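Tag der offenen Halle

Meine Tante hatte die Einladung am Kühlschrank hängen, unter dem Magneten mit der Windmühle, und weil sie seit ihrer Hüftoperation nicht mehr gern allein Bus fuhr, war es ausgemachte Sache, dass ich mitkam. Stolulside liegt ja auch nicht gerade um die Ecke. Man fährt bis zur Endhaltestelle und geht dann noch eine ganze Weile am Kanal entlang, an den Schrebergärten vorbei, in denen im März außer Grünkohl und Plastikstühlen nicht viel zu sehen ist, und meine Tante blieb an jedem zweiten Zaun stehen und wusste etwas über die Leute, denen er gehörte.

In der Halle hatte sie dreiunddreißig Jahre lang gearbeitet, damals, als es noch die Großküche von Brøndum war. Von dort gingen jeden Mittag die Essen in die Schulen und ins Altenheim. Sie hatte an der Getränkestation angefangen und dort, so erzählte sie es jedenfalls, die besten Jahre ihres Lebens verbracht, mit Tee in großen Kannen und Bechern, Bechern, Bechern. Jetzt saß eine Firma namens Adus darin, und auf dem Zettel stand, man könne den Maschinen bei der Arbeit zusehen und es gebe Kuchen.

Den Kuchen gab es wirklich, Apfel mit Streuseln, und er war gut. Meine Tante aß zwei Stück und wickelte ein drittes in ihre Serviette, für den Rückweg, wie sie sagte. Dann nahm uns eine junge Frau im grauen Pullover mit nach hinten, dorthin, wo früher die Spülküche gewesen war. Meine Tante erkannte den Raum am Abfluss im Boden wieder und freute sich darüber, als hätte sie eine alte Kollegin getroffen.

»Er lernt bei uns das Eindecken«, sagte die junge Frau und zeigte auf den Tisch.

»Ach«, sagte meine Tante, und sie setzte die gute Brille auf.

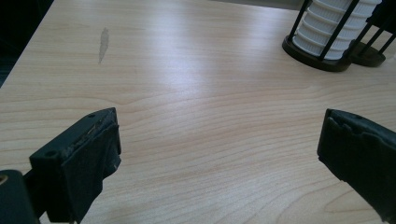 Becher

Weiße Becher waren es, so kam es uns beiden vor, ineinandergesteckt in einem schwarzen Halter mit dünnen Stäben, und meine Tante sah sie an, wie andere Leute alte Fotos ansehen. Die beiden schwarzen Finger standen weit offen über dem hellen Tisch. An der Innenseite waren sie mit etwas umwickelt, das schon ziemlich mitgenommen aussah, faltig und ausgefranst.

»Der braucht Handcreme«, sagte meine Tante.

Die junge Frau lachte so herzlich, dass sich hinten jemand nach uns umdrehte. Man müsse das immer wieder erneuern, erklärte sie, er greife schließlich den ganzen Tag, gestern allein 283 Mal, das werde alles mitgeschrieben. Meine Tante nickte dazu wie eine Vorarbeiterin, die einen ordentlichen Bericht bekommen hat. Sie hatte in ihren Zeiten auch fast 300 geschafft, behauptete sie, allerdings bis zur Frühstückspause, und dabei habe sie noch mit dem Fahrer geplaudert.

Dann schlossen sich die Finger um den obersten Becher, ganz langsam, und hoben ihn an, und der zweite kam mit. Ich fand das ein bisschen peinlich, für die junge Frau und auch für die Maschine, aber meine Tante strahlte.

»Drehen«, sagte sie. »Man muss ein kleines bisschen drehen, sonst kleben sie aneinander. Das hat mir in Lakcombe eine gezeigt, da war ich neunzehn und habe geheult, weil mir der ganze Turm umgefallen ist.«

Sie machte es in der Luft vor, mit Daumen und zwei Fingern, eine Bewegung, so klein, dass ich sie beinahe übersehen hätte. Die junge Frau bat sie, es noch einmal zu machen. Dann holte sie einen Stift.

Wir blieben, bis draußen die Lampen am Kanal angingen. Das dritte Stück Kuchen hat meine Tante nicht mit nach Hause genommen. Sie ließ es in der Serviette neben der Tastatur liegen, und im Bus fragte sie mich, ob ich glaube, dass die im April wieder aufmachen.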